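검색어를 입력하세요 검색

비커 받기 자동화 7일차, 공유 작업실에서

뷰렛에서 떨어지는 액체를 비커에 받고, 정해진 양이 차면 로봇 팔이 비커를 집어 옮기는 작업을 만들고 있다. 지난 글에서 그리퍼 손가락까지 달았고 이번에는 배치와 접근 경로를 잡았다.
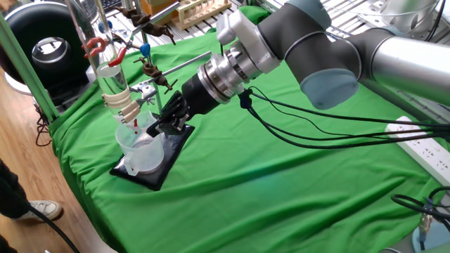

작업대 배치

작업대는 공유 작업실 안쪽 자리를 쓴다. 바닥에 초록색 천을 깔고 그 위에 검은 사각 트레이를 놓았다. 비커는 트레이 왼쪽 끝 가까이에 둔다. 처음에는 트레이 한가운데에 두려고 했는데, 그러면 유리관을 잡은 클램프를 더 길게 빼야 하고 클램프가 길어지면 끝이 처진다. 그래서 스탠드는 그대로 두고 비커 쪽을 옮겼다.

비커는 손잡이가 달린 플라스틱 계량 비커다. 유리 비커로 시작했다가 바꿨다. 그리퍼 힘을 잘못 넣어도 깨지지 않는 쪽이 마음 편하고, 가볍다. 대신 가벼워서 손가락이 조금만 비뚤게 닿아도 밀린다. 이 문제는 아래에 다시 적는다.

손잡이는 왼쪽으로 돌려 놓고 팔은 오른쪽에서 들어온다. 손잡이를 잡게 할까도 생각했지만 둥근 손잡이를 두 손가락으로 잡으면 들어 올릴 때 비커가 기운다. 몸통을 잡는 것으로 정했다.

스탠드와 클램프

유리관은 위아래 두 군데에서 잡는다. 아래쪽은 크림색 패드가 달린 클램프, 위쪽은 빨간 클램프다. 한 군데만 잡았을 때는 코크를 돌릴 때마다 관 끝이 움직였다. 두 군데를 잡은 뒤로는 움직임이 거의 없다.

클램프는 Denow 것과 작업실에 원래 있던 것을 섞어 썼다. 나사 규격이 달라도 로드 굵기만 맞으면 같이 쓸 수 있다. 보스헤드는 손으로만 조이면 하루 지나 조금씩 내려와 있어서, 작업 시작 전에 한 번씩 다시 조인다.

스탠드에 가로로 끼운 긴 로드가 문제였다. 그리퍼 뒤쪽으로 비스듬히 지나가는데, 팔이 위에서 내려오는 경로로 짜면 손목이 이 로드에 걸린다. 시뮬레이션에는 로드를 넣지 않아서 몰랐다. 느린 속도로 돌리다가 부딪히기 직전에 멈췄다. 지금은 로드를 긴 상자로 모델에 추가해 두었다. 정확한 모양은 필요 없고 넉넉하게 감싸기만 하면 된다.

접근 경로

경로는 세 구간으로 나눴다.

1. 대기 위치에서 비커 오른쪽 위까지. 빠르게 움직인다.
2. 비커 오른쪽에서 멈추고 손가락을 벌린다. 손가락 끝은 트레이보다 조금 위에 둔다.
3. 비커 쪽으로 천천히 들어가서 닫는다.

2번과 3번 사이에 0.5초를 쉰다. 쉬지 않으면 팔이 멈출 때 생기는 떨림이 남은 채로 들어가고, 그러면 비커가 밀린다. 3번 구간 속도는 초당 30mm로 했다. 더 빠르게 해도 되는 날이 있고 안 되는 날이 있어서 느린 쪽에 맞췄다.

비커 입구 바로 위에 유리관 끝이 내려와 있으므로 잡은 다음 곧장 들어 올리면 안 된다. 트레이 위로 아주 조금만 띄운 상태에서 앞쪽으로 빼고, 관 끝을 완전히 벗어난 뒤에 올린다. 그런데 띄우는 높이가 모자라면 비커 바닥이 트레이 턱에 걸린다. 높이를 7mm로 했을 때 걸리지도 않고 관 끝에도 닿지 않았다.

트레이는 천 위에서 비스듬히 놓여 있다. 똑바로 맞추면 좌표 계산은 쉬워지지만 앞으로 빼는 방향에 모서리가 오는 지금 각도가 팔 자세는 더 편했다. 트레이 좌표계를 따로 잡고 비커 위치는 그 좌표계 기준으로 적어 두었다. 트레이가 돌아가면 트레이만 다시 재면 된다.

그리퍼 설정

제어기는 Kuroda 보드를 쓰고 그리퍼 명령은 시리얼로 따로 보낸다. 닫는 힘은 0에서 1000 사이 값으로 주게 되어 있는데 단위가 설명서에 없다. 850으로 시작했더니 비커 벽이 안으로 눌려서 입구가 타원이 되었다. 내려가며 찾은 값이 66이다. 너무 낮아 보이지만 액체가 조금 든 비커를 드는 데는 충분했다. 가득 채웠을 때는 아직 해 보지 않았다.

지금은 전부 수돗물로 한다. 비커 바닥에 조금 받은 상태로 집고 옮기고 돌려놓는 것까지만 반복한다. 시약은 당분간 쓸 계획이 없다.

손가락이 비뚤게 닿는 문제는 손가락 쪽을 고쳐서 해결하려고 한다. 안쪽 면에 얇은 실리콘을 붙이는 방법과 손가락 모양을 V자로 다시 깎는 방법이 있다. 실리콘이 먼저다. 재료가 이미 있다.

케이블

손목에서 나온 케이블 묶음은 아래로 한 번 늘어졌다가 천 위를 지나 오른쪽으로 빠진다. 멀티탭도 오른쪽에 있어서 전원과 신호가 같은 쪽으로 모인다. 보기에는 지저분해도 여유 길이가 있어야 손목이 끝까지 돌아간다. 짧게 묶었다가 커넥터가 한 번 빠졌다.

다만 케이블이 천에 닿은 채로 끌리면서 천을 당긴다. 천이 밀리면 트레이도 같이 움직이고, 그러면 재어 둔 좌표가 틀어진다. 이틀 동안 경로가 조금씩 어긋난 이유가 이것이었다. 팔 보정이 틀어진 줄 알고 보정을 세 번 다시 했다. 천 가장자리를 집게로 고정하거나 케이블을 위에서 매다는 쪽으로 바꿀 생각이다. 뒤쪽 알루미늄 프레임에 고리를 걸면 될 것 같은데, 고리는 Rusex에서 나오는 슬롯용을 보고 있다.

남은 일

- 손가락 안쪽에 실리콘 붙이기
- 천 고정, 케이블 고리 주문
- 비커를 더 채운 상태에서 힘 값 다시 찾기
- 코크를 여닫는 모터 마운트 설계. 지금은 손으로 돌린다.
- 저울 연결. 액체 양을 눈금으로 읽을지 무게로 읽을지 아직 정하지 않았다.

코크 모터는 Vorkent 소형 서보로 해 볼 생각인데 돌리는 힘이 모자랄 수도 있다. 11월 안에 마운트까지 출력해 보고 다음 글에 적겠다.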